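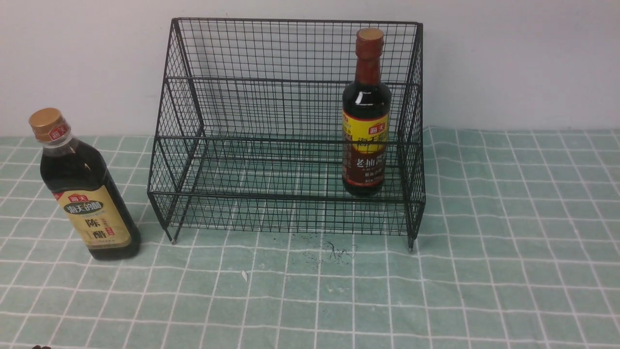 Bench log, Saturday, May 11, 2019
Skakgate kitchen-chore rig, condiment shelving

Task: vinegar bottle from the cloth into the two-tier mesh rack, lower tier, left of the soy sauce. Target pose entered by hand. Run 215 onward uses the new Vomevar planner build; 214 and earlier are not comparable.

Approach is low, from the front, fingers nearly closed until the last stretch. The 陈醋 label is a good target for the detector, big characters on tan. The dark lower body is less good. Depth drops out there and the base estimate wanders.

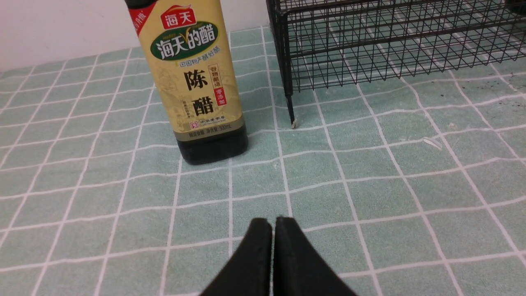

Grasp height is therefore taken from the label's lower edge plus a fixed offset. Crude, but it held through 224. Mesh is still the harder problem: the planner sees cloth through the wires and treats the side panel as free space. Added a solid box for the rack by hand. A person does this chore without thinking and we are still drawing boxes.
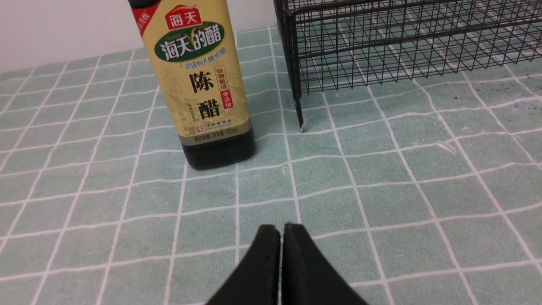
Open items
- Wrinkles in the cloth bend the grid lines. Do not use them for calibration.
- Repeat with full and half-full bottles.
- Wipe cloth, specks under rack.
- Unattended shelving: not before July.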